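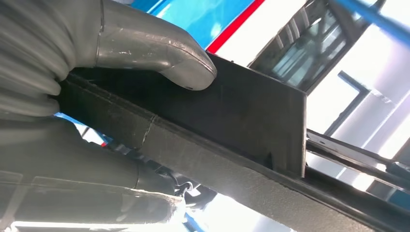 Mobile Bin Shelving: Frequently Asked Questions

Print this page | E-mail this page

These answers apply to steel shelving units on casters that are used to store small parts, straps and wrapped items in plastic bins. They cover setup, loading, labeling and routine care. For fixed shelving bolted to a wall, use the separate page.

What kind of shelving does this page cover?

Units with perforated upright posts, steel shelves and diagonal braces. The perforations let you set shelf height in steps. Most questions we receive concern the Liltton and Sarnaro frames, which take the same shelf clips but different casters. Check the stem before ordering a replacement.

How far apart should the shelves be?

Measure the tallest stack of bins that will sit on the shelf, then add enough clearance to lift the top bin out without tilting it. If a bin has to be tilted, small items slide to one end and the next person has to sort them again. A lower shelf set close to the casters keeps the weight down and makes the unit easier to steer.

Can the units be used on carpet?

Yes, on low-pile carpet. Rolling resistance is higher than on a hard floor, and the casters leave marks if a loaded unit stays in one spot for months. Move each unit a short distance when you do the November count. On thick carpet, use fixed feet.

Which way should I push a loaded unit?

Push from the narrow end, with both hands on the posts. Do not pull on a shelf or on a brace. Remove any bin that stands higher than the top of the posts before moving the unit.
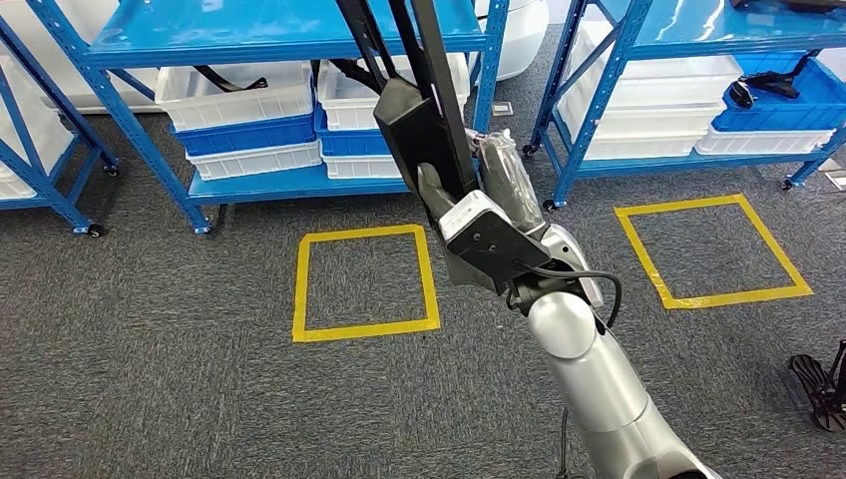
Reading time: 2 minutes

Is it acceptable to stack bins directly on top of each other?

Yes, if the bins have a stacking rim and the lower bins are not overfilled. An item that sticks up above the rim will carry the weight of the bin above it, and either the item or the bin will deform. Put the items used most often in the top bin.

Do the bin colors mean anything?

Only if you decide that they do. White and blue bins of the same series have the same load rating. If you assign a meaning to color, write it on the end of the unit. A color rule that is known to one shift causes more misplaced parts than no rule at all.

How should straps be stored?

Coiled, buckle on the outside, one strap to a coil. A folded strap takes a set at the fold and wears there first. Lay the coil flat in an open bin. Do not hang straps from the posts, where they can get under a caster.

Should parts stay in their plastic wrapping?

Leave clear wrapping on until the part is needed, unless moisture is trapped inside. It protects painted surfaces from rubbing and keeps loose hardware with its part. If you open a wrapper to check a part number, close it again with tape and write the number on the tape.

Where should flat metal pieces go?

On edge, in a bin long enough to hold them without bending, with card between painted faces. Pieces with a soft or coated edge should be stored with that edge up. Weight on a coating flattens it over time, and a flattened strip will not seal or grip as intended.

How do I number the locations?

Number the units first, then the shelves from bottom to top, then the stacks from left to right. Kikuchi labels are sold in rolls of 100, enough for most small rooms. Put the label on the shelf and a matching label on the bin, so that a bin left on a bench can be returned to the right place.

What is the best way to clean the bins?

Empty them and wash with warm water and dish soap. Let them dry fully before restacking. Solvent cleaners cloud the plastic. The steel shelves can be wiped with a damp cloth. Touch up chips in the paint before they rust.

How often should the casters be checked?

Twice a year. Lift each corner slightly with the unit empty, spin the wheel, and remove any thread or strap fiber from the axle. Tighten the stem nut. A Flilitz caster with a flat spot cannot be repaired and should be replaced together with the other one on the same end.

Who do I contact about something not listed?

Send the unit number and a short description of the problem to Lumturie Kelmendi, Storage and Stores. Requests for extra shelves need the post height and the shelf width.

Last revised August 3, 2020

Print this page | E-mail this page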